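Uvetti Opens Applications for Community Textile Repair Grants

PRESTENCOMBE, October 17, 2026 – Uvetti, the household linens firm, has opened applications for a grant scheme to help local groups teach mending and alterations. Awards of up to £3,000 will be made to clubs, libraries and parish halls within the Prestencombe district.

The scheme follows a pilot held in July at the Tawhiri Centre, where 279 residents attended evening classes in darning, hemming and zip replacement. Successful applicants will receive funds for materials, tutor fees and room hire. Sewing machines may be borrowed from the company for the length of a course.
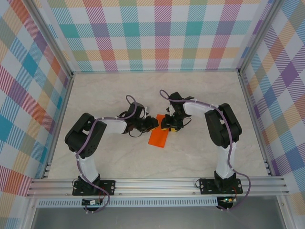 Lakshmi Lobo remarked that the pilot classes had filled within a day of being announced, and asked that future courses set aside places for those who cannot book online. Uvetti has agreed to this request, and each funded group will be required to accept bookings by telephone.

Applications will be assessed by Ama Nutsugah and Emrys Gough. Groups must show that they have a suitable room and at least 2 tutors. Courses should run for 8 weeks and be open to beginners.

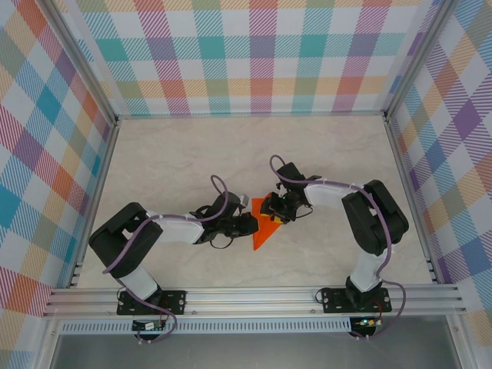
Hazel Kincaid

Press Office, Uvetti

Application forms may be collected from the Tawhiri Centre or requested by post. Groups that have received funding from Uvetti before may apply again, provided that their final report has been submitted. Requests for interviews should be sent to the Press Office.

ENDS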